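Bin liner task: what should the written rule be for hands, folds and bag seating?

Category: Robot Learning > Demo Collection > Protocols and Good Practice
14 replies · 206 views · 2 shares
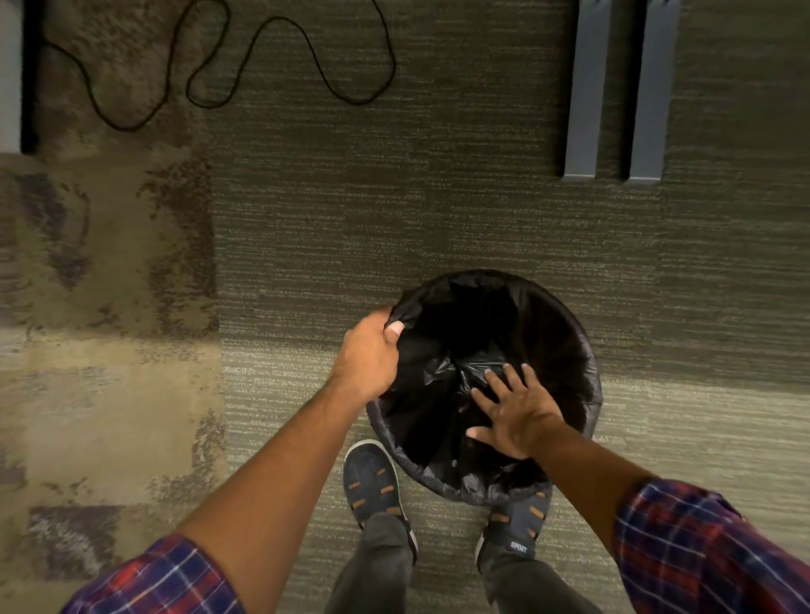 Liner task, head view, both hands on the bag.

dradton_ops wrote:
We're rewriting the task sheet for office cleaning demos and I want opinions before it gets locked. The liner task is the one that generates the most review tickets. The current text says "Put a new bag in the can and fold it over the rim." That's the whole thing. One reviewer passes a clip, the next one fails the same clip.

Draft of the new wording:

1. Both hands stay in view from the time the bag touches the can until the end.
2. Fold the bag over the full rim before pushing it down.
3. Hold the rim with one hand while the other presses the bag to the bottom.
4. Clip ends when both hands are off the can for 2 seconds.

Numbers 2 and 3 are where we argue. The still is from the part I mean, left hand holding a fold at the rim and right hand flat inside the can.

carpet_tile wrote:
I'd drop the order in number 2. Plenty of people push the middle of the bag down first and do the rim after. If the end state is right, the order is their business. We had a fixed order in our kitchen set last year and all the demos came out looking the same. The policy trained on them did badly the first time the bag stuck to itself.

Siriporn Suwannarat wrote:
Disagree with carpet_tile. For a first set I want one order. Mixed orders are fine once you have enough of each, but with 30 clips per site you end up with a few of this and a few of that. Write the order down, then open a second batch with free order and label it as a separate batch.

Number 3 I would keep as written. If you press down with no hand on the rim, the bag can slide in after your hand. Then the person fishes it out and you have a recovery clip that nobody labeled as a recovery.

carpet_tile wrote:
Label it then. Recoveries are useful.

Siriporn Suwannarat wrote:
They are useful when they're labeled. My complaint is about the unlabeled ones.

grostach_fan wrote:
What's "fold" in number 2? Our reviewers at Grostach wanted a measured overhang and it was a mess. You can't measure it from the head view. We went back to "bag covers the rim all the way around, no bare rim showing" and the tickets went down. Black bag on a black can is bad enough to judge already.

dradton_ops wrote:
Good point on the black on black. I could ask sites to use white or clear liners, but then we lose a very common case.

grostach_fan wrote:
Don't ban it. Tag it. Liner color and can color as two fields in the session form, filled in before recording starts.

Didier Delaunay wrote:
A few things from the Lemaire protocol, which I helped write.

Clothing. We ask for sleeves that don't cover the wrist, and we don't restrict patterns. Some groups want plain sleeves only. We tried that for one batch, saw no benefit in hand tracking, and went back. The plaid in the still would pass with us.

Feet. We don't require the feet to be out of view. For a can on the floor, standing close is how people do it. If you tell them to step back they lean in an odd way.

Floor. Loose cables should be moved out of the work area before recording. I see one on the carpet at the top of the still. It isn't near the hands, but the person is looking down at a can and may step sideways. I would make that a rule for safety alone.

dradton_ops wrote:
We have the cable rule in the site checklist but not in the task sheet. I'll copy it over.

mobilebase_mo wrote:
Copy it for the robot side too. Our base doesn't like cables at all. Same rule for both and you only have to train the site leads once.

carpet_tile wrote:
Question on number 4. Why wait at the end? We cut at release.

Didier Delaunay wrote:
Bags creep. You let go and sometimes the fold slips off the rim a moment later. If you cut at release you never record it and the clip gets marked as a success.

carpet_tile wrote:
OK, that one I'll take. Still don't agree on the fixed order.

dradton_ops wrote:
Going with this for the Dremiscombe sites in December: fixed order for batch one, free order for batch two, "no bare rim showing" as the pass test, color tags, cable rule in the sheet, and the wait stays. Almost all of the open tickets should be covered by that. I'll post the sheet here when it's locked.

We use cookies to keep you signed in and to count visits. Accept | Manage settings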